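Plegado de textiles domésticos sobre superficie blanda: efecto del soporte en la repetibilidad del doblez

Proyecto de asignatura, Métodos de Ensayo en Entornos Domésticos
Autores: Ans Segers, Gijs Wouters
Tutor: Geert Aerts
Entrega: 11 de octubre de 2022

1. Objeto

El trabajo estudia el plegado de piezas de tela en un dormitorio amueblado, con la cama como única superficie de apoyo. La mayoría de los procedimientos de plegado que consultamos parten de una mesa rígida. En una vivienda pequeña la ropa se dobla sobre la cama, y el soporte cede, se arruga y tiene pendiente. Se pretende medir cuánto afecta esa condición a la alineación de los bordes de la pieza doblada.

La zona de trabajo es el extremo de la cama próximo a la pared, con una sábana verde oliva como fondo de contraste para la tela azul.

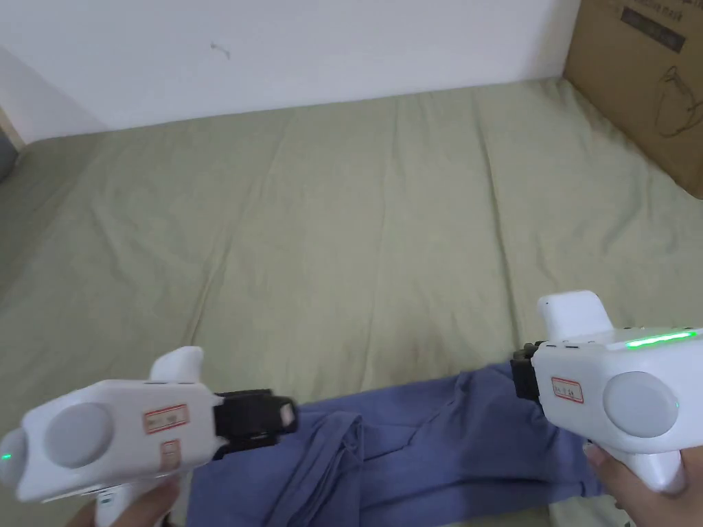
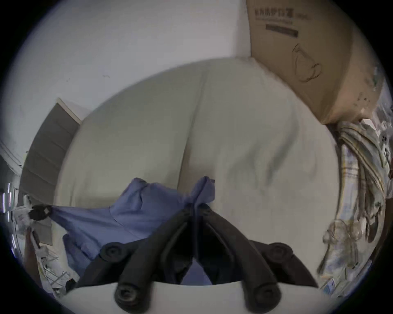

Figura 1. Puesto de plegado junto a la pared, con la tela azul y la caja de cartón, en dos tomas de la misma ocasión.

2. Material

2.1 Soporte. Cama con sábana de color verde oliva, sin tensar. No se planchó entre ensayos. Las arrugas de la sábana se consideran parte de la condición de ensayo y no se corrigieron salvo cuando un pliegue quedaba directamente debajo de la pieza.

2.2 Piezas. Se utilizaron piezas de algodón y de mezcla con poliéster, todas con lavados previos. Las piezas azules se reservaron para las series de bordes, por el contraste con la sábana. Cada pieza se identificó con una etiqueta cosida en el interior.

2.3 Medición. Regla metálica y plantilla de cartulina con las dimensiones nominales del pliegue. El desfase se anotó como la mayor separación entre dos bordes que debían coincidir. Los datos se registraron en la hoja de cálculo Fuvumel, preparada por Jozef Timmermans para un trabajo del curso anterior y adaptada con una columna para el tipo de soporte.

3. Procedimiento

Cada ensayo consta de los pasos siguientes:

a) Extender la pieza sobre la sábana con la costura principal hacia arriba.
b) Alisar desde el centro hacia los extremos, sin levantar la tela.
c) Tomar las dos esquinas inferiores y llevarlas a las superiores.
d) Presionar la línea de doblez en toda su longitud.
e) Repetir en la dirección perpendicular.
f) Colocar la plantilla y leer el desfase.

El paso b) resultó el más sensible. Si se aplica demasiada presión, la sábana se desplaza junto con la pieza y aparece una arruga oblicua que se transmite al primer doblez. En las primeras series no se controló este efecto y los valores obtenidos se descartaron.

Se completaron 100 ensayos. De ellos, 92 se consideran válidos. Los restantes se excluyeron por desplazamiento de la plantilla durante la lectura o por haberse omitido el paso d).

4. Resultados

4.1 Primer doblez. El desfase fue menor en las piezas de algodón que en las de mezcla. La diferencia se mantuvo en todas las series. Las piezas de mezcla tienden a recuperar la forma extendida en cuanto cesa la presión, y el borde superior se abre antes de que pueda iniciarse el segundo doblez.

4.2 Segundo doblez. El error del primer doblez se acumula. En las piezas con costura lateral gruesa el borde interior sobresale de forma sistemática por el lado de la costura. Invertir la orientación de la pieza cambia el lado del error y apenas modifica su magnitud.

4.3 Posición en la cama. Los ensayos realizados cerca de la pared dieron mejores valores que los realizados en el centro del colchón, donde el hundimiento es mayor. No se dispone de medida directa del hundimiento. Henk Bosman propuso emplear una tabla fina bajo la sábana como caso intermedio entre cama y mesa; la serie correspondiente queda pendiente para diciembre.

4.4 Prendas con forma irregular. Las pruebas preliminares con prendas de manga no se incluyen en el recuento. El procedimiento de la sección 3 no define qué hacer con las mangas, y los dos autores las plegaron de manera distinta.

5. Discusión

La plantilla de cartulina se deformó con el uso. Se sustituyó una vez, y los valores anteriores y posteriores al cambio no son estrictamente comparables. Una plantilla rígida evitaría el problema, aunque su peso hundiría el soporte y alteraría la lectura.

El alisado depende del operario. No se hizo un análisis separado por persona, y con los datos registrados ya no es posible hacerlo: la hoja no incluía ese campo. Se ha añadido para la segunda fase.

6. Trabajo pendiente

Serie con tabla bajo la sábana.
Definición del plegado de mangas.
Repetición de las piezas de mezcla con un tiempo de presión fijo en el paso d).
Revisión de los criterios de exclusión con el tutor.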